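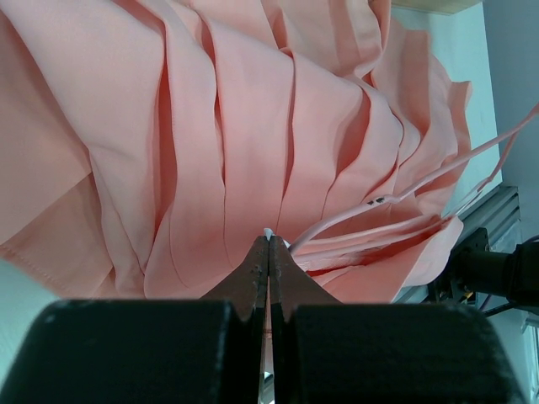

Clerkport Imaging Center Opens Second Ultrasound Suite and Extends Outpatient Hours

CLERKPORT, 1st January - The Clerkport Imaging Center has opened a second suite for thyroid and neck ultrasound and will offer extended outpatient hours to patients referred from clinics in Clerkport, Nemton and Holanda.

The new suite has 2 examination rooms, a separate waiting area and a private changing room. It will be used for routine thyroid scans, follow-up of known nodules, and examination of the lymph nodes and salivary glands. Fine needle biopsies will continue to be performed in the original suite on the ground floor.

The Center carried out 2,455 neck ultrasound examinations last year. At the busiest point, in May, patients with a non-urgent referral waited 34 days for an appointment. The Center expects the wait to fall as the new rooms come into full use, and will publish updated waiting times on its website each quarter.

"Many of the people we see have been told that a lump was found during a routine checkup, and they want an answer soon," said Tegan Trevaskis, Director of Diagnostic Services. "The added rooms let us see more of them close to the date of referral, and the evening hours will help those who cannot leave work during the day."

A thyroid ultrasound uses sound waves to produce pictures of the gland and the tissue near it. The examination does not use X-rays, and no fasting is required. Patients lie on their backs with the neck slightly extended while gel is applied and a hand-held probe is moved over the skin. Necklaces and high collars should be removed before the scan. Results are sent to the referring physician, who will discuss them with the patient.

Appointments and reports for the new suite are managed through Zindura, the Center's scheduling system, which is now connected to 91 referring practices in the region. Practices that are not yet connected may continue to send referrals by fax or mail - no change to existing forms is needed.

Patients who already hold an appointment will keep their original date and time unless contacted by the Center. Requests for an earlier visit may be made through the appointments desk.

About the Clerkport Imaging Center

The Clerkport Imaging Center provides outpatient ultrasound, X-ray and bone density services to adults and children. It also operates a satellite office in Nemton.

Media contact: Office of Communications, Clerkport Imaging Center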